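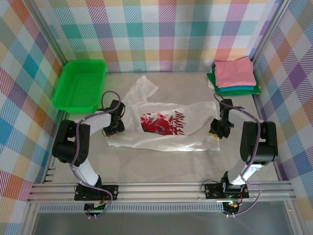

Clistmont district council will start a separate kerbside textile collection in January, covering 1642 households in the Zondwood and Iglesias wards. Residents will be issued with a grey sack for clean clothing, bed linen and paired shoes, to be put out beside the paper bin by 7 am on the scheduled day. Printed garments, such as a white T-shirt with a red graphic on the front, are accepted in the same sack as plain ones. Creased items need not be ironed or folded.

Print this story | E-mail this story

Collections will take place every second Wednesday. Sacks must weigh no more than 9 kg and must be tied at the neck. Duvets, pillows, carpet and anything marked with paint or oil are excluded and should go to the Dutis Lane recycling centre, where the charge for bulky items is unchanged.

A trial on 297 properties in Zondwood last spring recovered around 130 sacks per round, according to a report by waste services manager Freya Hebden. The report put the rejection rate down mainly to damp — sacks left out overnight without being tied — and recommended the earlier morning deadline.

Councillor Trinidad Tejada asked whether flats with shared bin stores would be included. Ms Hebden said they would be assessed separately, with a further report due before the summer recess.

Search this site Go

Comments (4) Shares (11)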